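杂物箱整理:从一个翻不到底的箱子说起

工作间与厨房小窍门 | 收纳

每家都有这么一只箱子。它可能在水槽底下,可能在工作台一角,也可能在阳台上冒充花盆架。里面装着的东西有一个共同点:当初放进去的时候,主人对自己说的是“先放这儿”。

我家这只已经“先放这儿”了好几年。上个月我要找一把小号内六角扳手,翻了一刻钟,找到两个不配套的瓶盖、一卷只剩纸芯的胶带、一根不知道属于哪台电器的软管,扳手最后是在筷子笼里找到的。于是有了下面这些办法。有的是从别处看来的,有的是自己吃了亏记下来的,次序不分先后,挑用得上的用。

先倒,还是先挑

收纳书大多劝人把箱子整个倒空,摊一地,然后面对自己的人生。这个办法对三口之家的衣柜也许管用,对杂物箱则有两个毛病:小螺丝会滚到冰箱底下,摊开以后你会突然想起还有别的事要忙。摊了一地的东西在我家客厅住过整整一个周末,后来是用簸箕收回去的,收回去以后比原来更乱。

我现在的做法是不倒,一件一件往外拿。箱子放在桌上,高度到腰,别蹲在地上弄。桌面上提前铺一块旧浴巾,拿出来的东西落在上面不响也不滚。旁边备三个浅盘,烤盘、茶盘、快递盒盖都行,分别放“用”“修”“不认得”。不用设“扔”的盘子,直接在脚边放个垃圾袋,省得扔之前再看一眼,一看就舍不得了。

每次拿一件,拿到手里就得决定放哪个盘。允许犹豫,但手里只许有一件。我以前习惯左手一件右手一件,结果两件都放回了箱子。

拿东西从上往下

道理简单得不好意思写出来,可是真有人(我)喜欢把手伸到箱底往外抽。底下那件抽出来,上面的全塌下去,细长的插进缝里,圆的滚到角上,带尖的等着你的指头。

从最上面、最鼓的那件拿起。圆鼓鼓的东西占地方大,先拿走,底下一下子就看清楚了。拿的时候从正上方下手,捏住两侧,直着往上提,提到高过箱沿再往旁边挪。斜着往外拖,多半要把邻居一起带出来。

透明的东西要单独留个心眼。塑料壳、塑料管、包装盒的内衬,在箱子里跟没有一样,等你按上去听见“咔”的一声,才知道它在。光线从侧面打过来比从头顶照下来容易发现它们,台灯放低一点,反光的地方就是了。

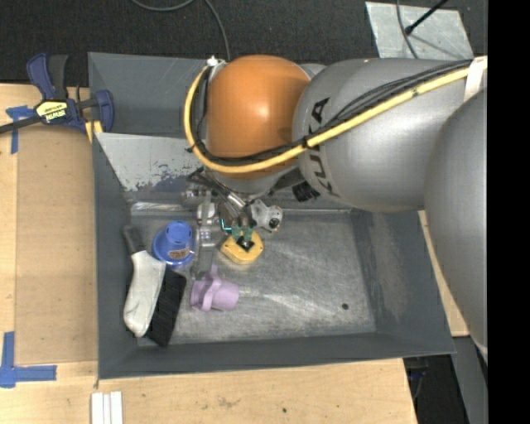
深灰色金属箱搁在浅色木桌面上,里面黄的、紫的、透明的都有。

箱子的选法

选箱子这件事,我花的冤枉钱可以再买一个柜子。总结下来有几条。

深色箱子耐脏,浅色箱子好找东西。两样都想要的话,买深色箱子,在箱底垫一张白纸板。纸板脏了就换,比刷箱子轻松得多。垫子不要用毛巾,毛巾吃螺丝,吃进去就不吐了。

方的比圆的好。圆桶子看着可爱,放到架子上四个角全浪费,两只圆桶并排,中间那道缝专门收集灰和橡皮筋。

金属箱结实,代价是吵,还会刮桌子。木桌面的话,给箱底四角贴上毛毡垫,五金店一小包就够用。我贴过一种牌子叫 Nata 的圆毡垫,粘性还可以,夏天会滑一点,滑的时候连胶带毡一起跑,在桌上留一条淡淡的印子。印子用食用油一擦就掉,擦完再拿洗洁精把油擦掉,然后你就顺便把整张桌子擦了。这不在计划之内。

深度不要超过你的小臂。超过小臂的箱子,底下那层严格来说已经不属于你了。

我手上这只是 Dorkura 的旧款,型号 2817,买的时候标签上写着“多用途”。多用途的意思是买回来的人自己想办法。

按用的时候分,别按长相分

我试过按颜色分。黄的一盒,紫的一盒,绿的一盒,摆出来很漂亮,来串门的人都夸。要换水龙头垫圈的时候,我得先回忆垫圈是什么颜色。

也试过按材质分,塑料归塑料,金属归金属。结果一个带金属卡子的塑料夹子让我想了半个晚上。

现在按“什么时候会用”来分,分得很粗:

漏水的时候用。生料带、垫圈、管箍、小扳手,一个袋子装齐,挂在水槽柜门里面。半夜漏水的人没有心情翻箱子。

停电的时候用。手电、电池、打火机。手电和电池分开放,电池留在手电里容易漏液,漏过一次你就会记住那股味道。

挂东西的时候用。钉子、挂钩、膨胀管、铅笔头。铅笔头一定要放进去,每次挂画都找不到铅笔,最后用指甲在墙上掐个印。

修玩具、修锅把的时候用。小螺丝刀、胶水、夹子。胶水立着放,盖子朝上,外面套一个小密封袋,漏了也只毁一个袋子。

剩下分不进去的,就是真正的杂物,箱子留给它们住。

小零件怎么装

小零件最好的容器是家里已经有的:药盒、调料瓶、婴儿辅食罐、巧克力盒里那层带格子的内衬。洗干净,晾干,晾透了再装,尤其是装铁钉的。我有一罐没晾透的,现在是一整块。

标签写清楚用途,别写品名。“M4×12”过半年就看不懂了,“书架第二层松了用这个”永远看得懂。写的时候用油性笔写在纸胶带上,胶带头折一小角,将来好撕。

同一种螺丝不必留太多。有一回我在 Wojcik 五金行贪便宜买了一盒,整整 400 颗,因为 100 颗装的只便宜一点点。到今天大概能把房子再钉一遍。如果你也有这种盒子,抓一小把出来放进常用罐,剩下的封好塞到柜子最里头,别让它每次都出来碍手。

电线、绳子和所有会打结的东西

会打结的东西放在一起一定会打结,单独放也会,只是慢些。

短线绕成圈以后,在中间用扎带捆一道,变成一个“8”字,不容易散。扎带选能反复用的那种,用剪刀才能解开的扎带,最后会剪到线上。没有扎带,面包袋上的小铁丝也行,卫生纸的纸芯也行,把线塞进纸芯里,外面写上是谁的线。

长线别绕得太紧,绕太紧里面的铜芯受罪,外皮先从拐弯的地方开裂。绕的时候顺着它自己的弯走,它想往哪边卷就让它往哪边卷。两根线要走同一条路,就每隔一小段捆一下,线头那端留一截松的,活动起来不至于拽着。

不知道属于哪台电器的线,拿纸胶带写上今天的月份,放进“不认得”的盘子。一年以后还不认得,就可以送走了。按照我的经验,送走之后的第三天你就会认得它。这个没有办法,所有的线都是这样。

“不认得”的那一盘

每次整理完,最后总剩下一盘来历不明的东西。有个圆不圆、六角不六角的塑料件,我摆弄了一个晚上,拧过瓶口,塞过桌脚,还试着当过棋子。

对付它们的办法是拍照,发到家人群里,问一句“谁的”。没有人承认,就装进一个信封,写上月份,十二月统一处理一次。平时不许拆,拆了就又要想一个晚上。

有些东西看着像垃圾,扔了就要命:冰箱抽屉的小卡扣、洗衣机的运输螺栓、百叶窗上那个小塑料坠子、组合柜剩的层板托。这几样如果认出来了,用胶带直接粘在对应的家电背后或者柜子顶板上,别进箱子。搬家的时候你会谢谢自己,顺便发现运输螺栓上粘的胶带已经化了,换一条就是。

清洁箱子本身

东西都拿出来以后,别急着往回放。箱底那层灰、铁屑、木屑混在一起,先用干刷子扫,再用吸尘器。吸尘器口上套一只旧丝袜,小螺丝会留在袜子上,不会进集尘袋。别先用湿布,湿布一擦就成了泥,泥会钻进四个角。

油渍用小苏打调成糊,抹上去放一会儿,旧牙刷刷掉。金属箱刷完要马上擦干,角上用棉签再走一圈。有锈点的话,细砂纸轻轻磨掉,抹一点点缝纫机油。我用的是 Sidari 的小瓶装,滴嘴很细,缺点是瓶身滑,拿的时候垫张纸巾。

有味道的箱子,里面放一小碗咖啡渣,敞着过一夜。第二天箱子闻起来像咖啡和机油,比单纯的机油好一些。

放回去的顺序

重的、方的先放,贴着箱壁。细长的竖着靠在角上,尖头朝下,外面套一截旧吸管或者软木塞。轻的、圆的最后放在上面。透明的东西贴一小条有颜色的胶带,下回就不会按碎了。

装到离箱沿还差一掌就停。剩下的空是留给以后“先放这儿”的,你我都清楚那一天不会太远。

多久弄一次

书上说每季度一次。我试着执行过,第一季度做了,第二季度在做,第三季度还在做第二季度的。后来改成一次只弄一刻钟,水烧开之前、饭焖着的时候,拿三五件出来归位,水开了就收手。箱子始终没有彻底整齐过,不过想找的东西多数能找到,那把内六角扳手现在住在“漏水”的袋子里。筷子笼里最近又多了一支铅笔头。

常有人问起的几件小事

抽屉和箱子哪个好?常用的放抽屉,一个月用不到一次的放箱子。抽屉里再套小盒子,小盒子别带盖,带盖的盒子开两次以后盖子就不见了。

标签胶带在油乎乎的盒子上粘不住怎么办?先用酒精棉片擦一下,等干了再贴,贴完用指甲把四边刮一遍。

箱子在木架子上越推越涩?拿蜡烛头在架板上来回蹭几道,再推就顺了。别蹭太多,我蹭太多那回,箱子自己出来了。

孩子要拿箱子里的东西玩怎么办?刀片、胶水、电池先收到高处。剩下的给他一个盘子,让他自己挑,挑完了他会告诉你那个六角的东西是飞船。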